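Manual de Nondley para plantillas de presentación
Sección 4: Montar una línea de tiempo editable
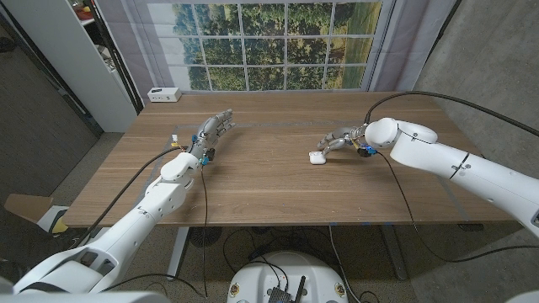
¿Puedo cambiar el número de hitos después de haber rellenado los textos?
Los textos se conservan siempre que añada o quite hitos desde el panel Estructura. Si borra una forma a mano sobre la diapositiva, su texto se pierde con ella y el resto de la línea no se reajusta.

Esta sección corresponde a la edición del 7 de septiembre de 2022 y sirve para la plantilla Zurent en sus dos variantes, horizontal y en zigzag. Con la versión de julio los pasos son los mismos, salvo el 4.3, que entonces no existía (¡y cuánto se echaba de menos!).

4.1 Antes de empezar

Abra el archivo de la plantilla y guárdelo enseguida con otro nombre. El original contiene las diapositivas maestras y conviene tenerlo intacto para el próximo proyecto.

Compruebe que el complemento Nondley aparece en la cinta, a la derecha de la pestaña Vista. Si no aparece, cierre todas las presentaciones abiertas y vuelva a abrir solo la plantilla.

Necesitará además:
- La lista de hitos con sus fechas, en una hoja de cálculo o en texto separado por tabuladores.
- La familia tipográfica Manninen, incluida en la carpeta Fuentes del paquete.
- Los colores de su organización en formato hexadecimal, si no va a usar los de la plantilla.

Nota: instale la tipografía antes de abrir el archivo. Si la instala después, el programa seguirá mostrando la fuente sustituta hasta que lo reinicie, y los rótulos largos pueden partirse en dos líneas.

4.2 Insertar la línea de tiempo

1. Vaya a la miniatura tras la cual quiere colocar la línea y haga clic en el espacio que queda debajo.
2. Pulse Nondley > Insertar > Línea de tiempo.
3. Elija Horizontal o Zigzag. La segunda aprovecha mucho mejor el alto de la diapositiva y da muy buen resultado con rótulos de más de tres palabras — pruébela aunque tenga pocos hitos.
4. Indique el número de hitos. El máximo por diapositiva es 13.
5. Pulse Crear.

La línea aparece ya centrada y con textos de relleno. Cada hito es un grupo formado por un marcador, un conector, una fecha y un rótulo.

Nota: si su proyecto tiene más hitos, el complemento reparte los restantes en una segunda diapositiva y prolonga la línea hasta el borde para que se entienda la continuidad. Funciona de maravilla con la transición Empuje desde la derecha.

Precaución: no desagrupe los hitos. Un hito desagrupado deja de responder al panel Estructura y no se puede volver a vincular, aunque agrupe de nuevo las mismas piezas.

4.3 Rellenar los textos desde una lista

Es la parte más agradecida de toda la plantilla, y la que ahorra una tarde entera de copiar y pegar.

1. En la hoja de cálculo, ponga la fecha en la primera columna y el rótulo en la segunda. No incluya fila de encabezado.
2. Seleccione las dos columnas y cópielas.
3. Vuelva a la presentación, haga clic en cualquier marcador y abra el panel Estructura.
4. Pulse Pegar lista.
5. Revise la vista previa. Las filas vacías salen en gris y se omiten.
6. Pulse Aplicar.

Cada rótulo admite hasta 70 caracteres, espacios incluidos. Los que se pasan no se recortan: el panel los marca con un triángulo naranja y usted decide si los acorta o reduce el cuerpo de letra.

Nota: las fechas se pegan como texto, tal como se ven en la hoja. Si quiere que el espacio entre hitos sea proporcional al tiempo transcurrido, active Escala real en el mismo panel y escriba las fechas completas, con día, mes y año.

4.4 Colores y marcadores

1. Abra Diseño > Variantes > Colores > Personalizar.
2. Cambie Énfasis 1 para la línea y los conectores, y Énfasis 2 para los marcadores.
3. Guarde el juego de colores con un nombre reconocible.

Todo lo que hay en la plantilla toma el color del tema, así que el cambio llega a todas las diapositivas a la vez. ¡Da gusto verlo!

Para sustituir el círculo del marcador por un icono, seleccione el marcador, pulse Nondley > Cambiar icono y búsquelo en la biblioteca Clunden, que trae 349 iconos vectoriales. El buscador acepta palabras en español y en inglés. Si prefiere un icono propio, use un SVG de un solo trazado; los de varios trazados se insertan bien, pero solo la primera pieza cambia de color con el tema.

Precaución: no aplique color con el cuentagotas a un marcador suelto salvo que lo quiera fijo. A partir de ese momento ignorará los cambios de tema. Para devolverlo a su estado inicial, selecciónelo y pulse Restablecer marcador.

4.5 Animar la línea

1. Seleccione la línea completa haciendo clic en su borde exterior.
2. Pulse Nondley > Animar.
3. Escoja Por hito, si va a comentar cada fecha en voz alta, o Continua, si la presentación corre sola.
4. En Continua, fije la duración total en segundos.
5. Pulse Mayús + F5 para ver el resultado desde la diapositiva actual.

La opción Por hito luce mucho en sala — la línea avanza hasta la fecha y el rótulo entra justo detrás. Con público en remoto es preferible Continua, sobre todo si la conexión es lenta y los clics llegan con retraso.

Nota: al añadir un hito en una línea ya animada, el nuevo entra sin efecto. Repita los pasos 1 a 3 y el complemento reconstruirá toda la secuencia.

4.6 Exportar

Para enviar la presentación a alguien que no tenga el complemento no hace falta nada especial: las líneas se ven, se animan y se imprimen igual. Lo único que no tendrá esa persona es el panel Estructura.

En PDF, marque Calidad estándar en el cuadro de exportación. La opción Tamaño mínimo convierte los degradados en mapas de bits y se notan franjas en los conectores.

Si exporta como imagen, escriba 2.707 en el campo Ancho (píxeles) y deje el alto en Automático. Es el valor con el que están ajustados los grosores de línea de la plantilla.

Precaución: el código de error N-13 al exportar indica que falta la tipografía. Vuelva al apartado 4.1, instálela, reinicie el programa y repita la exportación.

La sección 5 trata los diagramas de proceso circulares y reutiliza el mismo panel Estructura.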